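Open house at Flurkberg – bricks, boxes and a very long staircase 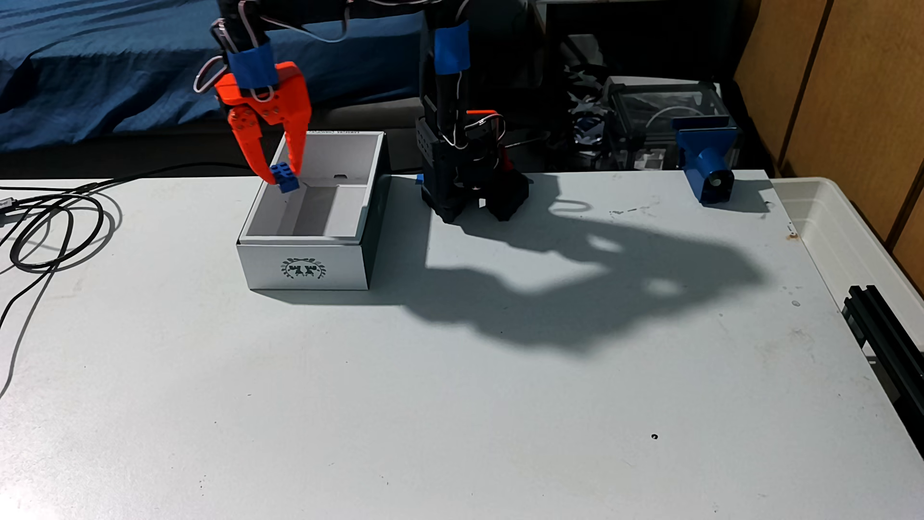 A blue brick and the white box with the green wreath on the front.

So I finally made it to the June open house at Flurkberg, and I'm still grinning! My friend Oana Dobre has been after me to go for ages. She sorts bricks at home by color, by size and then by some third system she has never managed to explain to me, and she was at the door before they opened.

The building used to be a school (you can still see the coat hooks along the hall, all at knee height), and the sorting rooms are up on the top floor. Bring good shoes, those stairs are no joke.

What they do up there is take in used toy bricks by the sack and send them back out in small sets. Brândușa Hodoroagă showed our group through, and she talks fast, and I loved every minute of it. They had 282 sets going out that week, most of them to a play library called Takundale. A full sack holds 2000 pieces or so she told us, and then Oana put her whole arm in one up to the shoulder and said it was the best part of her year.

My favorite stop was the packing table. I have a real weakness for a good box, and the white one up there was lovely – a green emblem on the front with a wreath running round a crest, a divider inside, and a little rounded notch cut in the top of the back wall. There's tiny print along the inside rim too, which I never got close enough to read. And a blue brick with four studs looks so cheerful against all that white! I had the same brick as a kid, I must have had fifty of them, and they all ended up under the couch.

Downstairs there was a swap table run by the Tanui club. I traded two green baseplates for a bag of window pieces and I think I got the better deal. Oana found a hinge she has wanted since last summer and went very quiet.

Lunch was bean soup from the Poturau bakery across the street, with bread, and they let you go back for more. Parking fills up by ten, so take the bus if you can. It stops 800 feet from the gate and the walk is all shade.

We're going again next June, and I'm bringing my nephew and a bigger bag.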